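Back on the night freight

I reinstalled Hollatholm last week after Igor Vondráček mentioned that the April patch would finally fix the signalling on the Plistmont line. It's an old train sim with an ugly menu, and I already had 400 hours in it before my last computer died.

My saves were gone, so I started a new career with the small Lammers diesel. You get 600 credits and a contract hauling timber, and the first few runs barely cover fuel. I'd forgotten how long the braking distance is with a full load. I went through a red at Brotum Junction twice.
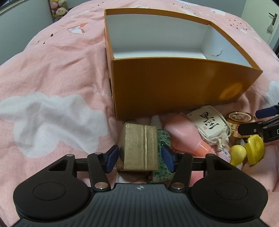 The little gold-beige box, with the green sponge or scrubbing pad next to it.

The route editor is still the best part. Sorcha Skinner has put up a reworked harbour branch with 48 new signals, and it runs well on my machine - no stutter, even in rain. The colour of the night lighting is a bit off.

I'll try the passenger timetable next. If anyone has working controller settings for version 2, please leave them in the comments.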